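Celeste Vergara has been responsible for knitwear at Kelemen for eight years, and the autumn cardigan range, Trekusance, is the first to carry her initials on the inner label. We spoke to her at the company's offices in Zotemholm.

The yarn was settled in July, after two earlier blends had been turned down. "The first pilled at the cuff and the second lost its shape at the elbow," Ms Vergara said. "I was not prepared to sell either." 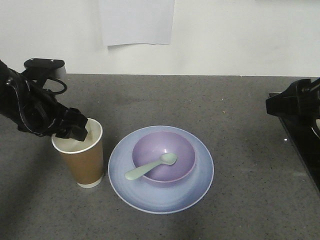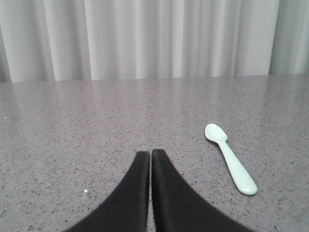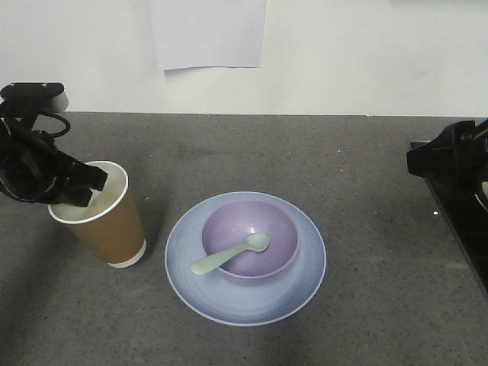 The chosen blend is merino with a little nylon, spun for Kelemen by Cesix. The first run will be limited to 1,000 pieces, in navy, oatmeal and moss, with sizes up to a 52-inch chest. Larger sizes were graded separately. "One cannot simply add width," she said. "The shoulder has to be drawn again, and so does the pocket."

Asked about price, Ms Vergara would say only that it would be slightly above last year's. Customers may return a cardigan for mending at the cuffs and elbows, and spare buttons are sewn inside the side seam. A matching waistcoat is under discussion for spring.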